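Front Office Procedures for Dental Assistants
Unit 4 handout: The new patient visit

Read this before the lab session. Bring the blank intake packet from Unit 3, because you will fill one in with a partner.

What counts as a new patient

A new patient is anyone who has no chart in the practice. Many offices also treat a person as new after a long gap, often three years, and ask for a full set of forms again. Insurance plans have their own rules on this, so the front desk should look at the plan as well as the office policy before booking a comprehensive exam.

The phone call

Most first visits begin with a phone call. Answer by the third ring, give the name of the practice and your own first name, and ask how you can help. Let the caller finish. A person with a toothache will often tell you the whole story before giving a name, and you can write down the main points while you listen.

Get the following before you hang up:

Full legal name and the name the patient likes to be called
Date of birth
Phone number and whether texts are all right
Reason for the visit, in the patient's own words
Pain, swelling, fever or injury, if any
Insurance plan, member number and the name of the subscriber
Any need for an interpreter, a ramp or extra time

Swelling that affects breathing or swallowing is an emergency. Do not book it as an ordinary visit. Follow the emergency sheet from Unit 2.

Booking the time

In our practice office, Prantl Dental, the day is divided into 15-minute units. A new adult patient gets six units and a new child gets four. The schedule in the lab software (Stalero) shows new patients in green. If you book one in the wrong column, move it before you save, or the reminder will go out with the wrong arrival time.

Ask patients to arrive 16 minutes early. The odd number is on purpose, and some offices find that people remember it better than 15. You may use either one in the lab as long as you write down what you told the patient.

Forms

The packet has four parts: personal information, medical history, dental history, and consent and privacy. Patients may fill it in at home or at the desk. Check every page while the patient is still standing in front of you. The blanks most often missed are the emergency contact, the list of medicines and the signature date.
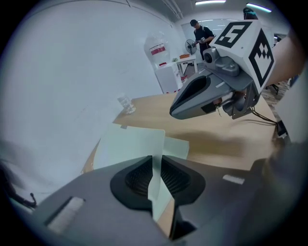

Page last changed: September 8, 2026

Medical history comes first when you review. Read the answers, mark any "yes" and pass the chart to the clinical team before the patient is seated. The front desk does not give advice about medicines. If a patient asks whether to stop taking something before treatment, say that you will ask the dentist, and then do it.

A parent or legal guardian signs for a child. A grandparent or older sibling may bring the child in, but that does not let them sign unless there is a written authorization on file.

Talking about money

Give the patient an estimate in writing. Use the word "estimate" out loud as well. The plan decides what it pays after the claim comes in, and the patient owes the rest.

Worked case. A patient has the Prorwood plan, with a yearly maximum of $2000 and no deductible on exams. The exam and X-rays come to $200. The plan pays exams and X-rays in full, so the patient owes nothing today and has $1800 left for the year. Later in the same year the patient needs a filling at $135, and the plan pays 80 percent of fillings. The plan pays $108 and the patient pays $27. What is left of the maximum is $1692.

Do the same steps for the Fanix plan in the back of your packet. Watch the deductible, which applies to fillings only.

At the visit

Greet the patient by name. Copy the insurance card, front and back, and check a photo ID. Tell the patient how long the wait will be. If the dentist is running late, say so at check-in and offer to rebook.

Before the patient leaves, book the next visit, hand over the receipt and ask whether there are any questions.

For the lab

Work in pairs. One person calls, the other books, then switch. Turn in one completed packet and one written estimate each. Packets without a signature date will be handed back.

Reading for next time: Unit 5, recalls and missed appointments.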